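Fern Questions, Answered With Varying Patience
Favano Plants, Mackay Street shop

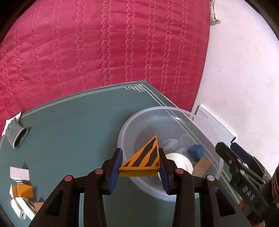 Yellow-orange wedge with dark gray stripes.

Why is my Boston fern dropping leaves all over the rug?

It's a fern. Some shedding is its hobby. If you could fill a pillow, the soil has probably been drying out between waterings.

How often should I water it?

When the top of the soil feels barely damp. Ferns can't read calendars, so poke the pot.

Are the brown dots under the fronds bugs?

If they sit in tidy rows, they're spores. Put down the spray. If they're scattered, sticky and scrape off with a fingernail, you have scale, and you may pick the spray back up.

Can it live in my bathroom?

Yes, if the bathroom has a window. Steam is lovely but it isn't lunch.

When should I repot?

Spring, one pot size up. We use the 6-inch Brostmont pots for young plants.

Do you ship?

Orders over $40, except in January. Pick up at the shop any Saturday.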